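The Last Green Plate

My aunt left me three things – a debt at the Polico furniture store, a cat called Tekov, and one mint-green plate. The cat went to live with Fatos Dimitriou across the hall. The plate stayed with me, and so did the wooden rack I bought to keep it company.

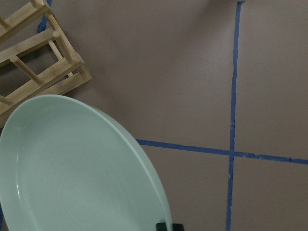
The plate and its rack, one evening in December

I'd laid blue tape over the table by then, because my aunt always did (every dish had its own square, and heaven help you if the gravy wandered!). Fatos came by with soup and asked where his bowl was allowed to go. I told him I'd have to think about it.

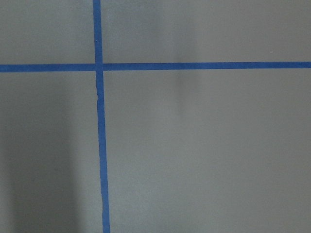
Where the lines cross

He offered me 25 dollars for the plate. Then 240, which was silly – he'd seen one just like it in the window at Mujić, he said, and it had gone by morning.
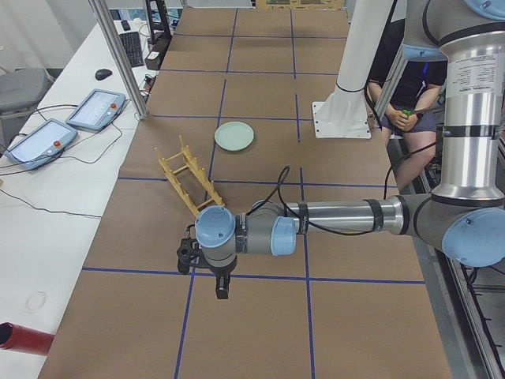
"It's not for sale," I said, and he nodded and ate his soup standing up. My aunt would have liked him. She'd have given him a corner square, near the bread.

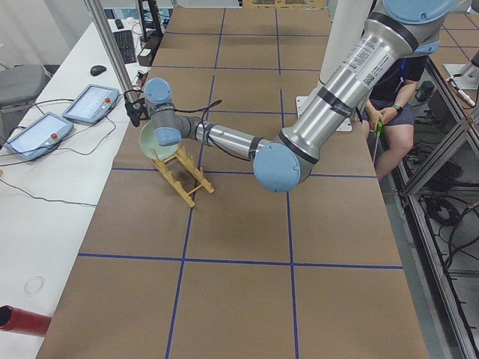
Around midnight I pulled up one strip of tape, only the one, and went across the hall to ask if he still had the bowl.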